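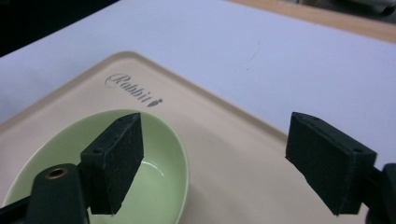 Section 4. Setting a Place with the Tray, Bowl and Plate

This section explains how to lay out a single place for table service using pieces from the Tristo tableware set. It applies to all dining rooms supplied by Sotness and should be read together with Section 3, Washing and Storage. The tray is the base of every place setting. Models printed with the word "Rabbit" have a raised, rounded rim and a slightly recessed interior, and the bowl is to stand fully within that recess. A bowl that rests on the rim is not correctly placed and may tip when the tray is lifted.

4.1 Before You Begin

Check that the following pieces are at hand:

Tray, rectangular, beige, with rounded corners
Bowl, green, glazed
Plate, oval, white, with ribbed rim

The tray and bowl are packed together under item number 454. The plate is supplied separately under item number 114. Replacement pieces may be ordered from the Harb parts desk.

Note: Glazed pieces may differ slightly in shade from one delivery to the next. A difference in shade is not a fault and is not covered by the exchange terms in Section 9.

4.2 Preparing the Table

1. Clear the table of papers, packaging and any items left from the previous service.

2. Wipe the surface with a damp cloth, then with a dry one. Do not use scouring pads on white or pale surfaces. Light scuffs that remain after wiping may be left in place and should be entered on the maintenance sheet.

3. Confirm that the table stands level. If it rocks, adjust the feet before continuing.

4. Leave at least 2 inches between the tray and the front edge of the table.

4.3 Placing the Tray

1. Hold the tray by its two short sides and lower it flat onto the table. Do not slide it into position.

2. Turn the tray so that the lettering can be read from the diner's seat.

3. Press lightly on each corner in turn. A tray that lifts at the opposite corner is warped and must be withdrawn from use.

Caution: Do not place the tray on a hot plate, a radiator cover or any surface that has recently held cookware.

4.4 Placing the Bowl and Plate

1. Inspect the rim of the bowl for chips. Run a dry cloth along the edge; a cloth that catches indicates damage that may be hard to see.

2. Take the bowl by its outer wall and lower it onto the flat part of the tray. Keep fingers and serving tools away from the inside of the bowl.

3. Set the bowl down before letting go. Glazed pieces should never be dropped into place, even from a small height.

4. Place the oval plate on the table to the right of the tray. The plate does not go on the tray – there is not enough room for both pieces to sit flat.

5. Leave a gap between the plate and the tray wide enough for the tray to be picked up without touching the plate.
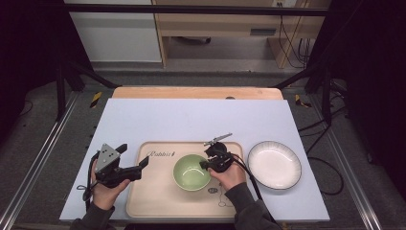

Figure 4-1. Bowl on the tray, with the oval plate to the right.

Note: In rooms that follow the Rillton layout, the plate may be placed to the left for diners who prefer it. All other steps remain the same.

4.5 Filling and Serving

1. Fill the bowl only after it has been placed. Stop well short of the rim.

2. Allow hot food to stand for about 20 minutes before serving it to young children, and check the temperature before the bowl is offered.

3. Place dry items such as bread or cut fruit on the plate.

Caution: Do not carry the tray with a full bowl on it. Remove the bowl first, using both hands, and move the tray separately.

4.6 Clearing

1. Remove the plate, then the bowl, then the tray.

2. Scrape leftover food into the waste container. Do not knock the bowl against the container's edge.

3. Stack trays face up with a cloth between them to protect the printing. Bowls and plates are stacked separately, as described in Section 3.

4. Set aside any chipped or cracked piece and attach a return tag. Damaged pieces must not go back into the cupboard.

Section revised 24/04/2018. Replaces all earlier versions of Section 4.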